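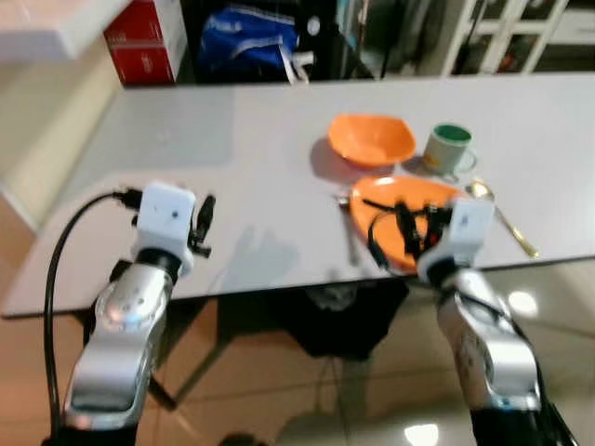 Vurnascombe에서 숙소를 운영한 지 이제 2년이 되었습니다. 한국 손님이 늘어서 한국어로 안내를 조금씩 써 보려고 합니다. 제 한국어가 어색하면 말씀해 주세요. 먼저 식사에 대한 이야기입니다. 주방에 큰 접시는 6개 있고, 밝은 주황색 접시도 흰 테이블에서 쓰셔도 됩니다. 다만 오븐에는 넣지 말아 주십시오.

체크인은 오후 2시부터입니다. 일찍 도착하시는 분은 짐만 먼저 맡기실 수 있습니다. 열쇠는 현관 옆 작은 상자 안에 있고, 번호는 전날 저녁에 문자로 보내 드립니다.

침실은 2개입니다. 큰 방에서는 Skirkari 언덕이 보이고, 작은 방은 길 쪽이지만 밤에는 차가 거의 다니지 않습니다. 추위를 많이 타시는 분께는 작은 방을 권합니다. 난방이 더 빨리 됩니다.

질문이 많아서 씁니다. 주차는 가능합니다. 하지만 캠핑카는 들어오지 못합니다. 골목이 좁아서 지난 5월에 한 손님이 많이 고생하셨습니다. 그런 경우에는 Gilico 마트 뒤의 공영 주차장을 이용해 주세요. 걸어서 금방입니다.

반려견은 미리 연락 주시면 괜찮습니다. 고양이는 죄송하지만 받지 못합니다.

겨울 예약은 2024년 10월 23일에 열립니다. 연말은 2박 이상만 받습니다. 메시지로 날짜와 인원을 적어 주시면 저녁에 답장 드리겠습니다. Loretta Iwasaki 드림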